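Bumwood Recipe Notes, v3
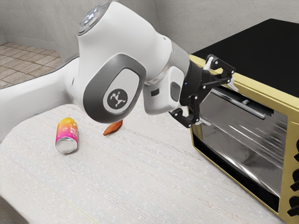 Gold-and-black toaster oven, rendered.

Plain text recipes from the Hinder supper club, typed up by Lerato Visser. August 2020.

Files
recipes.csv - one row per recipe
units.txt - cups, spoons, grams

Known problems
- oven temps mixed F and C, check column 7
- 10 rows have no serving size
- "pinch" left as is
- duplicate bread pudding, keep the seccond one

Todo: soups. Thulani Hendricks still has the Ngcobo notebook.

Free to use, credit the club pls.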